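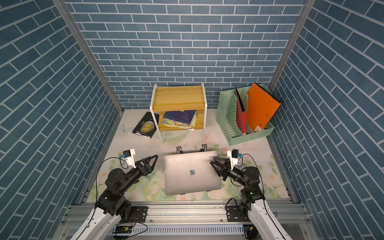

Setting up a two-arm tabletop booth, and keeping it set up

By Mihret Ejigu
Last updated March 2025

Most setup guides for a two-arm booth stop at the point where both arms move. I think that is the easy part. Arms that move on the first afternoon tell you very little about whether they will still line up a month later. These are the steps I use on our cell at Tunthorpe, including a few that the Droro manual says are optional. I don't believe they are.

Before you start

You need a set of hex keys, a steel rule, masking tape, a marker and a small torque driver if you can borrow one. Power everything off at the wall. The software stop button doesn't count as off, whatever the label says.

Step 1. Square the rail

Both arms bolt to one aluminum rail along the front of the booth, so any twist in the rail goes straight into both of them. Lay the rule across it at each end and in the middle. If it rocks, loosen the end fasteners, press the rail flat and tighten again from the middle outward. Forum posts will tell you calibration absorbs a crooked rail. Some of it, maybe. I have yet to see the numbers.

Step 2. Seat the mounting plates

Start all the screws by hand before you tighten any of them. Go across corners, a little at a time. When the plate is down, draw a marker line over each screw head and onto the plate. A broken line later on means a screw has turned, and you'll see it without picking up a tool.

Step 3. Check the base wiring

Look at the red and black wires next to the plate and make sure none are pinched under it. Tug each connector gently. Loose slack goes in the slotted tray below the rail. Any bare control board near the tray should sit where a dropped screw can't land on it. I lost an evening to one of those in December.

Step 4. Route the wrist camera cables

This is where most of our faults come from. The cable leaves the camera mount, loops out and runs back down the arm. With the power off, fold the arm as far as it goes each way by hand, then turn the wrist to both limits. The loop should never go tight and never drop into the fingers. Tie it at the forearm first and at the wrist last. Flalteck sells a spiral wrap for this job. I tried it and went back to plain ties – the wrap was stiff enough to push the camera off its aim.

Step 5. Power up and home

Bring up one arm, home it, then the other. A green light on a servo tells you about that servo's power and not much else. Don't read it as a pass.

Step 6. Test with something flat and wide

The Gebretsadik checklist uses a small foam cube in the middle of the mat. A cube is too forgiving. Use a closed laptop you don't mind scratching, or a board of that size, and bring one gripper in toward each side. Clip it at the far edge so it stays put. Run the approach 8 times at low speed. Both grippers should arrive at the same height every time. If one comes in low, go back to Step 1 before you touch any offsets.

Leave the shelf, the books and the folders at the back where they normally go. A bare booth will hide a reach problem.

Looking after it

Every 7 days, check the marker lines and wipe the camera lenses. Every 1,000 cycles, redo Step 4 and feel each joint for play. The manual gives a much longer interval for the joints. Our left wrist had play in it at 566 cycles, so I check that one whenever I'm in there anyway.

If a gripper starts to drift between checks, write down which arm and which direction before you recalibrate. Once you've recalibrated, that information is gone.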